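Zela: What Lives on a Windowsill
Final report, Material Culture Seminar
Ohemaa Lamptey
Mar 2, 2025

1. Why a windowsill

My first proposal was a study of the shared kitchen in Orellana House. My advisor pointed out that the kitchen has 132 registered users on paper and a cleaning rota that only a historian could love. I scaled down. The windowsill on the second-floor landing is wide, sunny and free of rules, so people leave things on it. I called the project Zela, after the font I used for the first poster, and by the time I regretted it the form had been submitted.

2. Method

I visited the sill 20 times in two weeks, mornings and evenings, and wrote down what was there and whether it had shifted since my last visit. I moved nothing myself, apart from one sandwich, for reasons of public health. I also put up a short questionnaire. The department's survey tool, Fosorura, has a limit of 400 characters per answer. Most people used nine.

3. What I found

I sorted everything into residents and visitors. A resident was still there on my next visit. A visitor was gone. The plant is a resident by any standard and has probably seen several graduating classes. The black metal trivet is a resident too, although the nearest stove is down a flight of stairs. Three people told me it belonged to someone else.

Water bottles gave me the most trouble. They behave like visitors but come back, or a similar one does, and unless you mark the bottle you can't tell which. I did not mark any bottles. This is the main weakness of the study.

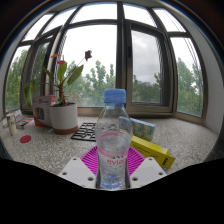
Figure 1. Evian bottle at the sill, with the trivet behind it and a potted plant to the left.

The terrazzo matters more than I expected. It is speckled gray and white, so crumbs and dust barely show, and a surface that looks clean gets wiped less. Packaging blends in less well. The long yellow box in Figure 1 was mentioned in five questionnaires, always as a complaint, and was never claimed.

4. Problems

My categories leaned on my own schedule. Anything that came and went between visits does not exist as far as this report is concerned. I also asked Zuvport, the student storage service, for its list of unclaimed items to compare with mine. They sent me a price list.

5. Next steps

I would repeat the study in a colder month, when the sill turns into a refrigerator, and use stickers on the bottles. The sandwich is covered in Appendix A.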